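Ok quick one because I've got to be out the door by 4 and my hair is still in a towel.

So. Linen pants. I caved and bought the wide leg ones from Lutska, the oatmeal colour, after saying all last summer I would never. Too much crumple, I said. Too much grandma at the caravan park. Well I have worn them pretty much every second day since March and I take it all back.

Sizing is weird though. I'm normally an 18 in pants and these had to go down a size, the waist is elastic at the back and very generous. Length is good if you're tall, if you're not you'll be hemming. I took mine up with that iron-on tape stuff. Has held so far, touch wood.

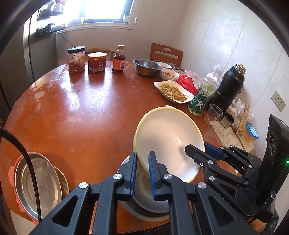
Bowls and plates on the round table.

What I wear with them – mostly a plain fitted tee, tucked in at the front only. Tried a big shirt over the top and looked like a tent. My favourite is the rust coloured knit from Duvau, the one with the short sleeves, it stops right at the waistband so theres no bunching. Flat sandals for day. Tried a low block heel for Houda's dinner thing and that was nice too, bit dressier, felt like I'd made an effort.

Washing. Cold, inside out, hang them by the waistband while they're still pretty wet and give the legs a good tug. No ironing. I refuse. They do go soft and a bit baggy in the knee by the second wear but I kind of like it.

Next on my list is the same pant in olive, or maybe navy?? Can't decide. Navy goes with more of what I own but olive is definately prettier.

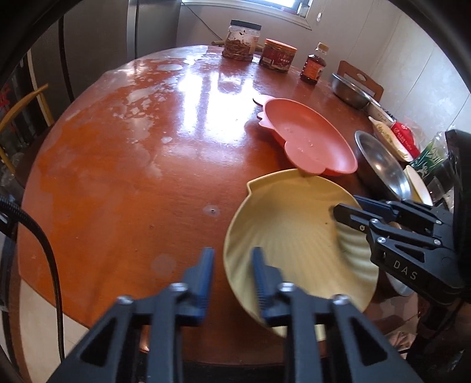 Thilini Amarasinghe reckons olive, no question, and says navy linen shows every bit of lint and fades along the seams by the end of one summer. She had the Kairys ones in navy and ended up wearing them for painting the fence.

So olive then. Will report back when they turn up. Also need a belt, tan, not too wide, if anyone has seen one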